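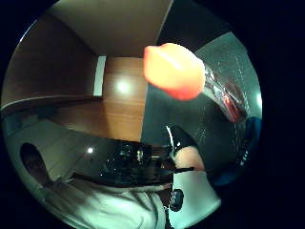

4. Moving your phone to another one with Ellow Transfer

4.1 Before you start

This section is for people who have Hurora build 1289 or later on both phones. If your build is older, please update first (see section 2). You can find the build number in Settings > About phone > Hurora build.

You need:
- the old phone, charged to at least half
- the new phone, with the first start-up already finished
- a Wi-Fi network that both phones can join
- your Ellow passphrase, if you have made one before
- 400 MB of free space on the old phone, for the temporary files

A SIM card is not necessary in either phone during the transfer. It is possible to keep it in the old phone until everything is done.

Note: Ellow copies messages, call history, contacts, alarms, Wi-Fi passwords, the home screen layout and the settings of the system. It does not copy the data inside bank applications, and it does not copy music bought in shops which use their own protection.

4.2 Preparing the old phone

1. Open Settings > System > Ellow Transfer.
2. Press "Send from this phone". If the entry is grey, the storage is too full. Free some space and open the page again.
3. Read the list of categories. All of them are selected in the beginning. Remove the tick from those which you do not want.
4. Press "Count". The phone now calculates the size of each category. With many photographs this can take several minutes, and the bar may stand still for a while at the photographs.
5. Write a passphrase with a minimum of eight characters, or type the one you already have. Press "Next".
6. Leave the screen with the pairing code open.

Caution: Ellow cannot recover a lost passphrase. If you forget it before the transfer is complete, you must cancel on both phones and begin from 4.2 again. Your data on the old phone will stay as it was.

4.3 Preparing the new phone

1. Open Settings > System > Ellow Transfer.
2. Press "Receive on this phone".
3. Choose how to pair. "Scan" uses the camera of the phone. "Type" lets you write the pairing code by hand, which is more comfortable when the old phone has a broken screen and the square pattern is not complete.
4. Compare the two words shown at the bottom of both screens. They must be the same. If they are different, press "Stop" and pair again.
5. Type the passphrase and press "Accept".

Note: The pairing code is valid for 3 minutes. After this time the old phone shows a new one by itself.

4.4 Running the transfer

1. On the new phone, press "Begin".
2. Put both phones down near each other and do not lock them by hand. The screens become darker on their own, and this does not interrupt anything.
3. Wait for the message "All parts received". Calls will still ring on the old phone, but an answered call makes the transfer pause. It continues when the call is over.
4. Press "Check". The new phone compares what it has received with the list of the old phone.
5. When the check has finished, restart the new phone.
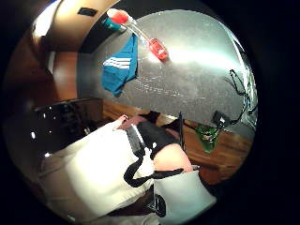
Fig. 2. Grey wall with a teal-blue garment hanging against it.

Caution: Do not erase the old phone before step 4 has given the result "Complete". The result "Complete with remarks" means that one or more items are missing. Press the result to see which ones.

If you must stop in the middle, press "Pause" on the new phone, not on the old one. The parts already received are kept for one day, and you can go on from the same place. When "Pause" is pressed on the old phone, the category which is in progress will start again from zero.

4.5 After the restart

The home screen of the new phone may look empty in the first minutes. The icons come back one after another while the applications are being installed.

1. Open the message application once and confirm that it may be the default one. Without this confirmation the old messages are stored but they are not shown.
2. Open Settings > Sound and check the ringtone. A ringtone from an application which is not installed yet will be replaced by the standard one.
3. Open the clock and look at the alarms. They are copied, but they are switched off.
4. Sign in again to applications which ask for it.
5. On the old phone, open Ellow Transfer and press "Delete temporary files".

Note for people with two languages on the keyboard: the personal dictionary is copied for both, but only the first language is active. Add the second one in Settings > Languages > Keyboard.

4.6 If something does not work

The phones do not find each other.
Check that both are in the same Wi-Fi network. A guest network often does not allow two devices to speak with each other. In this case you can open a hotspot on the old phone and join it with the new one.

Message "Error 429".
The new phone has asked for the pairing code too many times. Close Ellow Transfer on both phones, wait ten minutes and pair again. Restarting the phone does not make the waiting time shorter.

The check stays at the call history.
This is a known fault on phones which were changed from another system to Hurora without a full reset. Press "Skip this category", finish the check, and send the call history alone in a second transfer.

Contacts appear twice.
The contacts were copied by Ellow and also loaded from your online account. Open Contacts > Tidy up > Same entries. Look through the list before you press "Join", especially where two persons in one family have the same telephone number.

The Bovdale widget is missing.
The Bovdale weather application must be opened one time before its widget can be placed. After that, put the widget back by hand. Its size and its colours are remembered.

The new phone becomes warm.
This is normal during a long transfer. If the phone shows the temperature warning, press "Pause", take off the case and let it cool down.

4.7 Sending a report

If none of the above helps, open Ellow Transfer > More > Make report. The report contains the build number, the names of the categories and the error messages. It contains no messages and no contacts. Attach it in the Hurora forum under "Transfer" and write which two phone models you use.

Section 4 revised 4/1/26 by Nandini Alva. Changed: steps in 4.3, new entry for the call history in 4.6.

Continue with section 5, Locking and unlocking.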